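Giving up the car, one winter in

I sold the car in November. It was a grey hatchback with a dent in the passenger door, and it had started to cost more than it was worth. The clutch went in the spring and an exhaust bracket in the summer, and then the insurance renewal came through the letterbox and I put the kettle on and thought about it properly for the first time.

I live on the edge of Stememham, near the old brickworks, and I work in town. The walk is 69 minutes if I go by the river and a bit less if I stick to the main road. I don't do it every day. The bus takes me most of the way for most of the week, and on Monday I work from home, so the number of journeys I needed a car for was smaller than I had thought.

I wrote them all down before I sold it. There was work, the weekly shop, my mother's, the tip, and a vague heading called "other" that turned out to hold very little. The shop was easy enough to sort out. I now go twice a week with a rucksack and buy less each time. The tip is harder. I have an old bedside cabinet in the hall that has been waiting for a lift since Christmas.

My mother's is the one that takes planning. She is three villages over and there is no direct bus, so I change at Laltier and wait. If the first bus is on time the wait is short. If it's late I miss the connection and have the best part of an hour to fill, with one café and a closed bank to fill it in.

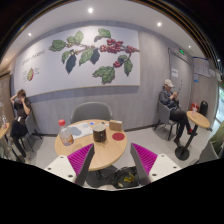
4 min read

I have come to quite like the wait. I get through a lot of library books there. I used to listen to the radio in the car and could never have told you afterwards what had been on, but I remember the books.

The money is the part people ask about. I kept a note of it over the winter, and what I spent on buses, the odd taxi and one hire car came to less than half of what the old car would have cost to keep on the road. I left petrol out at first and then put it back in, which made the difference bigger. I also bought a decent waterproof coat. You could argue that should go in the sums, and a pair of boots with it.

I hired a car once, for a weekend in February, from Babalola on the ring road. I had to take a wardrobe to my niece and there was no way round it. It was an ordinary small van, it smelt of paint, and I had it back by nine on Sunday evening. Having not driven for three months I was more careful than I used to be, and a good deal slower at roundabouts.

Rosemarie Schwerdtfeger from work has offered me lifts more than once, and I've said yes when it has been raining hard. I pay her for petrol in cake. I try to keep it to bad weather, as she goes ten minutes out of her way.

The bad days have all been to do with timing. Twice the last bus didn't turn up and I walked the final stretch in the dark along a road with no pavement. I carry a torch now. I also missed most of a friend's birthday meal after the trains were stopped, and Zhenhua Song kept a plate back for me, which I ate standing up in his kitchen at half past ten – very good dumplings, slightly cold.

I've slept better, though I can't say for certain that the walking is behind it. My knees are no worse. My left heel was sore for most of January, and then I changed my socks for thicker ones and it settled down.

I haven't decided about next winter. The council is looking at the timetable again, and if they cut the early bus I will have to think about a bicycle, or leaving the house at six. In the meantime, if anyone near the brickworks has a roof rack and wants a bedside cabinet taken to the tip, or just wants a bedside cabinet, it's still in the hall.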